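Household Textiles, Evening Course
Handout for Session 4: Caring for wool at home

Welcome back, everybody, and thank you for bringing in so many jumpers last time (I still have a green sleeve on my desk, so do claim it if it's yours). Tonight we leave yarn behind for a while and talk about washing, which I know sounds dull beside dyeing, but I promise it's where most good knitwear is lost!

You'll remember from Session 2 that a wool fibre is covered in tiny overlapping scales. When the fibre is warm, wet and rubbed about, the scales catch on one another and the cloth closes up, and there's no coaxing it open again afterwards. Felt makers do this on purpose. The rest of us do it by accident, usually in January, with a present from an aunt.

Noreen McGrath will bring her mending basket for the second half, and she has kindly agreed to show her way of picking up a dropped stitch on finished work. Please have a look at the reading before then, chapter three only. The rest is about carpets and can wait.

Washing by hand
Fill a basin with cool water and stir in the soap before the garment goes in. Press it down gently and leave it for ten minutes. Lift it out with both hands underneath, as the weight of the water will pull a wet jumper terribly long if you hold it by the shoulders. Rinse in water of the same temperature, then roll it in a towel and lean on the roll. 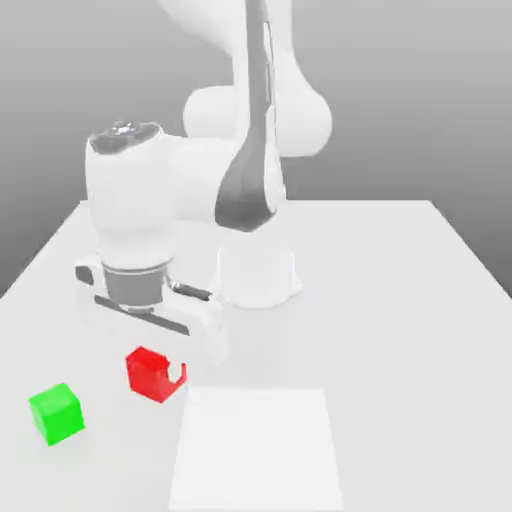

Drying takes patience, I'm afraid. Lay the garment flat on a dry towel, well away from the radiator, and pat it back to the measurements you wrote down beforehand (you did write them down, didn't you?). Turn it over the next morning and change the towel if it feels damp. A thick cardigan may want two days of this, and a fine scarf will be ready by teatime.

For next time
Bring one washed item and your notes on its size before and after. Juniper Dvorak has spare tape measures if you need to borrow one. We'll begin with moths.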